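# Finding a Place to Work: Shared Study Space in the Fekard Building

Second-year group project report, Rustwood College
Submitted January 6, 2018

## Summary

This report examines how students at Rustwood College use the shared study areas in the Fekard Building, and whether the present booking arrangements serve them well. The project group distributed 200 paper questionnaires and received 120 completed copies. Short follow-up interviews were held with students who had indicated on the questionnaire that they were willing to take part. The findings suggest that the building is valued, that its tables are well liked, and that the main cause of complaint is uncertainty over whether a place will be free on arrival. Recommendations are set out in section 6.

## 1. Background

Rustwood College has 2000 enrolled students across its day and evening courses. Until the Fekard Building opened, private study took place almost entirely in the library and in the ground floor common room of Magbanua House. The common room was never intended for this use. Its seating is low, it has few sockets, and it is cleared for events at short notice.

The Fekard Building was meant to relieve this pressure. It provides open study areas on two floors, together with smaller rooms that can be reserved through Joltellow, the college's online booking service. The open areas cannot be reserved and are filled in order of arrival. The smaller rooms may be reserved for a single session at a time, and a student who has a live booking cannot make another until the first has passed.

In August the college altered the rules so that evening students could reserve rooms on the same terms as day students. Before the change, evening students were able to book only on the day itself. Staff in student services informed the group that no formal review of the new rules had yet been carried out. This was the starting point for the project.

## 2. Aims

The project set out to establish which study areas students prefer and for what kind of work. It also sought to find out how far students understand the booking rules, and what prevents them from using the building more often.

The group decided at an early stage to leave the library outside the scope of the work. Library use is already recorded by the college, and its opening hours and rules on noise are different enough to make comparison difficult. Catering was also excluded, although a large number of respondents chose to write about it.

## 3. Method

The questionnaire was tried out first on members of our own seminar. Two items were reworded after this trial. The original wording of one, "How easy is it to get a room?", was understood by some readers as a question about the stairs and the lift, and it was replaced with "How easy is it to reserve a room at a time that suits you?"

Copies were handed out at the main entrance of the Fekard Building and in the foyer of Magbanua House, in the morning, at midday and in the early evening. The early evening period was included so that evening students would be represented. Completed copies were returned to a box at the reception desk of either building.

Interviews were conducted in person and followed a fixed list of topics. Notes were taken by hand and typed up on the same day. No recordings were made. In keeping with the department's guidance on student research, no names were collected on the questionnaire, and contact slips for the interviews were kept in a separate envelope and destroyed once the interviews had ended.

## 4. Findings

### 4.1 Preferred areas

Respondents were asked to name the area they used most. The open areas of the Fekard Building were the most common choice, followed by the bookable rooms and then by the Magbanua common room. Students working alone favoured the open areas strongly. Those preparing a group presentation preferred a room with a door.

The reasons given were practical. Daylight, sockets and the size of the tables were mentioned far more often than quiet. Several interviewees said that they did not object to a moderate level of conversation and found complete silence harder to work in. A smaller number held the opposite view firmly, and asked for one floor to be set aside for silent work.

### 4.2 Furniture and surfaces

Comments on furniture were more detailed than the group had expected. Students wrote at length about the height of chairs, the lack of hooks for coats, and the narrow ledges beneath the windows on the upper floor, which are used as desks at busy times although they are too shallow to hold an open folder.

Tables received the most favourable comments of any item. Respondents liked having room to spread out papers beside a laptop, and they preferred pale surfaces to the dark ones in Magbanua House, which were said to show every mark. Cable openings in the tabletop were considered useful where a socket lay directly beneath, and of little use elsewhere. 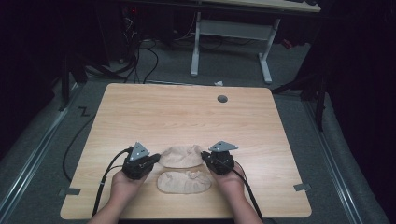
Can a student keep a table in the open areas while attending a class?

Places in the open areas are held only while the student is present, and belongings left for longer than a short break may be moved to reception by staff.

This rule is printed in the building guide, but very few interviewees could state it correctly. Most believed that leaving a coat or a bag was enough to hold a place for as long as they wished. Some were aware that the practice was discouraged and continued with it all the same, on the grounds that everyone else did. One interviewee described arriving in the late morning to find bags at most of the window tables and their owners elsewhere, and returning after lunch to find little changed.

### 4.3 Booking

Of the 120 students who returned a questionnaire, 53 had used Joltellow to reserve a room during the term. Among these, satisfaction with the service itself was high. The pages were described as clear and quick to load, and the reminder message sent before each session was welcomed.

Dissatisfaction was directed at what happens after a booking has been made. A room that is reserved and not used remains shown as taken for the whole session. There is no penalty for failing to attend and no simple means for another student to claim the room. Interviewees reported walking past unoccupied rooms that were marked as full on the screen by the stairs.

Students who had not used Joltellow gave a variety of reasons. Some had no need of a private room. Others had assumed that the rooms were for staff, or for students on particular courses. A few evening students were still under the impression that they could book only on the day, which indicates that the change made in August has not been communicated fully.

### 4.4 Opening hours

The building closes earlier than the library. Day students seldom raised this as a difficulty. Evening students did so repeatedly, as their classes finish shortly before the doors are locked and they are left with no time to use the rooms they are now entitled to reserve. In practice, the equal terms introduced by the college are of limited benefit to this group unless they are able to travel in before their classes begin. Interviewees in full-time work said that this was rarely possible.

## 5. Limitations

The sample was drawn from students who were already present in one of two buildings. Students who study at home, or who have given up looking for a place on campus, are therefore likely to be under-represented. It is possible that their views on booking and crowding are more critical than those recorded in this report.

The work was carried out within a single term and does not cover the examination period, when demand for study space is at its highest. The group had hoped to compare questionnaire answers with booking records from Joltellow. A request was made for these records with all personal details removed, but it could not be met before the submission date.

It should also be noted that the questionnaire asked students to report their own habits. Answers to the item on leaving belongings unattended did not sit comfortably with what was said in interviews, and the group has treated the interview material as the more reliable of the two on this point.

## 6. Recommendations

The group recommends that a reserved room be released if the student has not arrived within a set period from the start of the session. The length of that period should be decided by student services after consultation with evening students, who are the most likely to be delayed by travel.

The rule on unattended belongings should be displayed on the tables themselves, in a single sentence. The building guide is given out at enrolment and is seldom consulted afterwards.

A message explaining the booking terms should be sent to all evening students at the start of each term. The screen by the stairs could carry the same information at no additional cost.

Later closing on at least one evening each week should be tried for a term, with attendance recorded by reception, before any permanent change to opening hours is considered.

Finally, the window ledges on the upper floor should either be replaced with proper desks or signed as unsuitable for study. Coat hooks would be a modest purchase and were requested by students in every group that took part.

## Appendix A: Questionnaire items

- Which course are you enrolled on, and is it a day or an evening course?
- Which study area do you use most often?
- What kind of work do you usually do there?
- How easy is it to reserve a room at a time that suits you?
- Have you used Joltellow this term? If you have not, please give your reason.
- Do you ever leave belongings at a table to keep your place?
- What one change would make you use the Fekard Building more often?
- Would you be willing to take part in a short interview?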